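I'd been promised tea and a quick chat about rules, and I got both, though the tea had to stay in the corridor. (Rule one, apparently!) The person I'd come to see looks after good practice for the robot bench at Farahani, and asked me to leave names out of it, so I have.

"People think the rules are for the robot," they told me, pulling up a stool. "They're mostly for us. Where does the pipette live? Who may move the rack? If you can't answer that, don't press start."

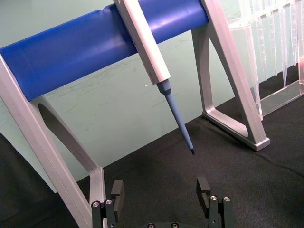 Farahani Labs | Bench Automation Team

I asked about the pipette first. "It goes home to the stand, always. You don't lay it on the cloth, even for a second - I've had that argument 69 times." Then there's speed. Near glass the arms are held to 80 millimetres a second, and I said that sounded awfully slow. "It is slow! Come back when you've swept up a beaker."

The handbook is called Inis and it began as 3 pages on a clipboard. It now has 295 entries, which made me laugh out loud, but my host reckons most people need only a handful on any given day. Tall things go to the back, anything open goes where both arms can be stopped before they reach it, and you check the layout from your own chair before you check it on the screen. 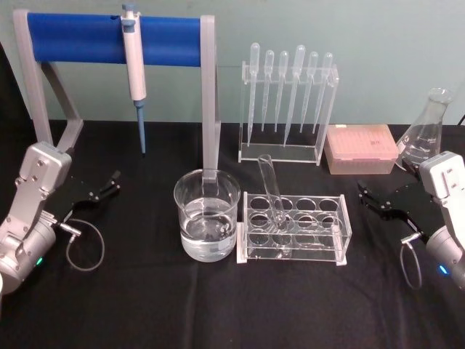 Back row along the wall, beaker and test tube rack in front.

So who decides when a rule goes? "Whoever's been annoyed by it longest writes a note, and we try a week without it." One that went in June said you had to log every lid you opened. Lovely idea, hopeless on a busy morning. The one they'd never give up is hands off the table while either arm is live, and I got quite a stern look when I asked whether anyone cheats.

I wondered if a newcomer might find it all a bit much. "They moan until lunch," my host said, "and then they start telling me off."

Comments (3)

Kurkura: We have the same cloth rule. Same argument too.

Pitix: Could you ask if they'd share the handbook? Even the 3 page version would do me.

benchgoblin: 295!! I'll stop complaining about ours.

Contact us | © Farahani Labs | Back to top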